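Last updated 14 Sep 2021. If your question isn't covered, write to the address on the packing slip and Wissam Rawashdeh will get to it.

# Terkcombe Pipe Frames: Questions We Get

## Before you buy

**What exactly is a Terkcombe?**

A frame made of white PVC pipe with white fabric stretched over it. People use them as light diffusers, puppet theater screens, plant shades and, in one case we know of, a very drafty changing booth at the Valtport swim meet. We sell it as a frame with fabric. What you call it after that is your business.

**Is it sturdy?**

Sturdy enough to stand in a room with people walking past it. It isn't furniture. Please don't sit on it, and please don't write to ask how we know people sit on it.

**Can I leave it outside?**

For an afternoon, sure. The fabric catches wind beautifully, and a frame that catches wind beautifully ends up in the neighbor's yard. If you must, tie down all the corners and keep an eye on the forecast.

**What's the difference between the Terkcombe and the Hijazi?**

The Hijazi is the bigger one, with heavier pipe and a carrying bag that almost closes. It costs more and takes longer to put up. If you have to ask, you want the Terkcombe.

**Do you ship outside Valtport?**

Yes, from the Prendeck warehouse. Orders over $200 ship free. Everyone else pays $25, and we're sorry about that — long skinny boxes annoy the carriers and they charge accordingly.

## Putting it together

**Are there instructions?**

There's a sheet in the box. It's usually stuck to the inside of the lid, where it will be found shortly after you finish.

**Do I need tools or glue?**

No tools. And absolutely no glue! Glue turns a collapsible frame into a frame, and we can't undo it for you. The joints are push-fit. Twist a little as you push.

**Where do I start?**

1. Clear a table longer than your longest pipe, or use the floor.
2. Sort the pipes by length and lay them side by side with the couplings all facing the same way.
3. Build the rectangle flat and leave the joints a bit short of fully seated.
4. Lay the fabric over it and attach the corners.
5. Go back around and push every joint home.

Step five is where the fabric goes from hammock to screen. Most of the complaints we get about "saggy material" are step five complaints.

**Does a dark surface help?**

More than you'd think. White pipe on a white tablecloth is a good way to lose a pipe. Throw a black cloth over the table and you can see what you've got. 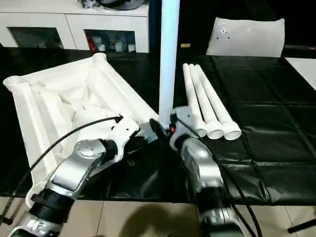
*Spare pipes with the couplings facing front, fabric frame on the left. The folds are normal at this stage.*

**My fabric is wrinkled. Is it defective?**

It spent its life so far folded in a box, so it has creases. Hang it overnight or use a cool iron from the back. If there's a tear, that's on us, and we'll replace it.

**One of my pipes is shorter than the others. Did you send the wrong one?**

Probably not. The set has more than one length in it, and the sheet (see above, inside of lid) shows which goes where. If you have the rectangle built and it's a trapezoid, swap two and try again.

**A coupling won't come off.**

Hold the pipe upright, grip it low and twist the coupling while you pull. A rubber dish glove gives you a lot more grip than muscle does. Soap works too, but rinse it off afterward or the joint will slide apart the next time you use it, generally in front of company.

## Spares and returns

**Can I buy a single pipe?**

Yes. Ask for spare kit 615 if you want a pipe and coupling together, or tell us the length and we'll cut one. Measure the pipe without the coupling. We'd love it if everybody measured the pipe without the coupling.

**How long do I have to return it?**

You get 33 days from delivery. It needs to come back with all its pipes and no glue. We check for glue.

**Can I return just the fabric?**

If it's clean. Paw prints have been argued to be "part of the texture" and we did not agree.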